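Last updated: July

Our office in Bavow got rid of its mugs in the spring and nobody asked us first. There were 42 of them, most chipped, and I miss them. A mug stays on your desk all day – a paper cup goes in the bin after one coffee.
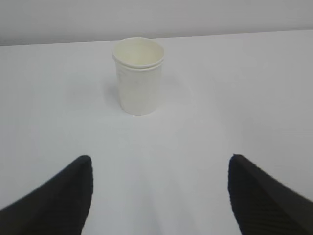
The argument was that washing up took too long. I did my share on Thursday evenings and it took eight minutes. We now order cups by the 100 and run out before the next delivery. Bring back the mugs, put a rota on the wall and let people wash their own.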